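Clerbridge Robotics Workshop, second-year group project
Submitted February 19, 2018

# Looking after Belay: setting up and maintaining a two-armed table robot for a stamping task

## What we were asked to do

The brief was to take over Belay, the two-armed robot in the Lumgate room, and keep it in a fit state to press a rubber stamp onto a sheet of paper. We had imagined that most of the term would go on clever motion planning. Most of it went on cables, thumbs and red ink.

This report covers the set-up, the daily checks and the one proper repair. The motion software was left to us by last year's group and we changed as little of it as we dared.

## The cell as we found it

Belay stands on a round base at one long side of a white table, with a curtain behind the table to stop the cameras taking an interest in the rest of the room. It has 2 hands, both supplied by Musalden, and both jointed enough to pick up a stamp and to drop it in a surprising variety of ways.

The handover notes ran to a single page. They told us where the mains switch was and warned us, in capitals, not to trust the left thumb. They didn't say what the left thumb had done.

Our first job was to find out which cable went where. Several were labelled. Some of the labels were right. We unplugged the lot with the power off, traced each one by hand, and put new tags at both ends before plugging anything back in. This took an afternoon and is the most useful thing we did all year.

## Start-up routine

We settled on the following after trying a few orders that were worse:

1. Walk round the base and look for any cable lying where an arm could drag it.
2. Power on the arms with nothing in the hands.
3. Send both arms to the rest position and wait for the joint readings to stop wandering.
4. Open and close each hand slowly, the thumb last.
5. Check the head camera against the table corners.
6. Let the whole thing idle for 30 minutes before recording any result.

Step 6 was added in a bad mood. Results from the start of a session didn't match results from the end of it, and we spent a week blaming the paper. The wrist readings drift while the motors are coming up to temperature. Once we let it idle first, the stamps began landing where the software said they would, or at least wrong in a consistent direction, and that is something you can correct for.

## Setting out the table

The clipboard goes down with its clip towards the robot. We tried it the other way round to begin with and the forearm had to reach over the clip, which it did with no respect for the clip. The ink pad goes on the robot's left with the lid folded right back. A half-open lid tends to get pressed by the stamp, and from then on you have a very well inked lid.

Other objects stay on the table during stamping runs, well back or off to the right. The vision part of the project needed clutter, so we learnt to run with it.
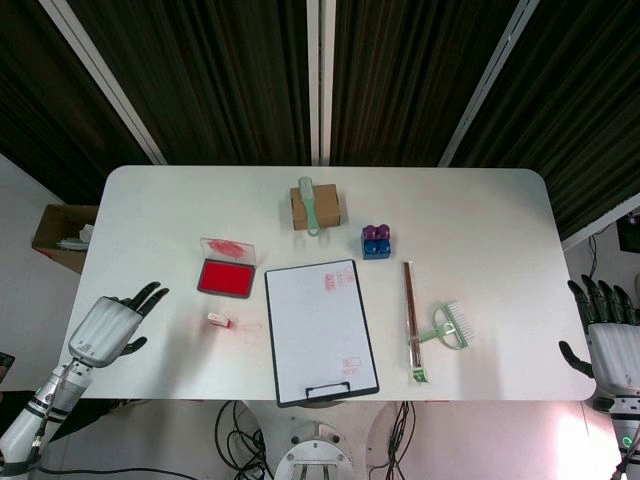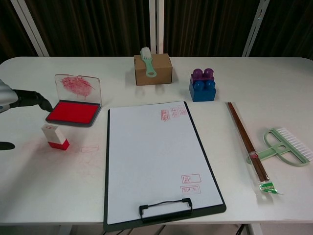

Stamping set-up at Lumgate, pad open and paper clipped in.

A marker's note on our first draft asked why we hadn't simply fixed the ink pad to the table, as any factory would. It's a fair question. We did try it with double-sided tape, and the pad behaved beautifully, but when the arm came down a little too low there was nothing left to give way except the fingers. A loose pad slides. A stuck pad pushes back. Given the price of a replacement finger we went back to the loose pad and accepted that it would need straightening between runs. The marker wrote "hm" beside this paragraph in the second draft and we have taken it as agreement.

## Cleaning

Stamp ink goes everywhere. It gets on the tabletop, then on the paper from underneath, and eventually on the person doing the cleaning. Our rules are:

- Wipe the fingertips after each batch with a barely damp cloth. No spray, ever, near the joints.
- Blot the stamp face on scrap paper before putting it away.
- Clean the table at the end of the session. Fresh smudges come off with soap and patience. Old ones come off with a lot more patience.
- Close the pad yourself. Don't ask the robot.

We were lazy about the fingertips to start with. A film of ink makes them slippery, and the stamp began to turn in the grip just before contact, so the impressions came out at a slant. We had already written several paragraphs on the theory of this before somebody tried a cloth.

## The left thumb

The capitals were deserved. After more than 200 presses the left thumb stopped closing fully. It would come most of the way, pause as though it had thought of something, and stay there. The software reported a successful grip each time.

We powered down, took off the cover at the base of the thumb and found a screw that had worked itself loose, letting the linkage shift sideways. Tightening it was quick. Getting the cover back on was not. Afterwards we reset the thumb's zero position and ran the open-and-close check until we were bored of it, then ran it again the next morning.

We have added a monthly check of that screw to the log, and the same for the right hand, although the right thumb has given no trouble. Last year's group may have said the same about theirs.

## What is still wrong

The clipboard moves slightly each time it is pressed, and we correct for this by nudging it back, by eye. A proper stop along the table edge would be better and is on the list. The tags on the base cables are paper and are already going soft at the corners. Printed sleeves have been ordered.

The next group takes over in May. Their handover notes are currently four pages long, and the part about the thumb explains what it did.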